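Robots on the packing benches: your questions answered

The first arm started at Milbridge in July and we've had a steady stream of questions in the canteen ever since, which is great! We've put the ones that come up most in one place.

Is my job going?
No. Everyone on the benches keeps their post and their hours. What changes is the mix of work: less picking up small parts one by one, more checking, finishing and looking after the arm.

What does the arm do all day?
It picks small loose items off the bench and puts them where they need to go. On a good shift it handles 1,185 pieces. The target is 2,000, and we're getting closer as the team finds better ways to lay things out.
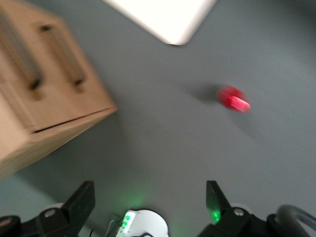 Bench view from the arm's wrist, gripper open, with a small red item ahead and to the right.

Who teaches it a new item?
You do, if you'd like to! Tadeusz Sobczak runs the training on the Skavberg bench and it takes one morning. You guide the arm through the pick, watch it try, and correct it - people who swore they were hopeless with computers have taken to it wonderfully.

What happens when it gets stuck?
It stops and asks for help on the Beltik screen. Look at what it was reaching for, move the item if you need to, then press Resume. In the first month we had 271 of these calls. Please keep writing them up, even the silly ones, as every note helps us fix something.

Can I work next to it?
Yes, on the Lamptey line, where the arm runs at its slower speed. Keep your hands out of the marked area while it's moving. The stop button is at your end of the bench and anyone may press it at any time.

Will my pay change?
Basic pay stays the same. Once you've been signed off as a trainer you get an extra £700 a year, paid monthly.

Do my wrists get a rest?
We hope so! Bench staff now swap tasks every two hours. If something still aches, tell your shift lead and we'll look at the rota again.

How do I sign up for training?
Put your name on the sheet by the Skavberg bench, or catch Tadeusz before the 2 pm handover.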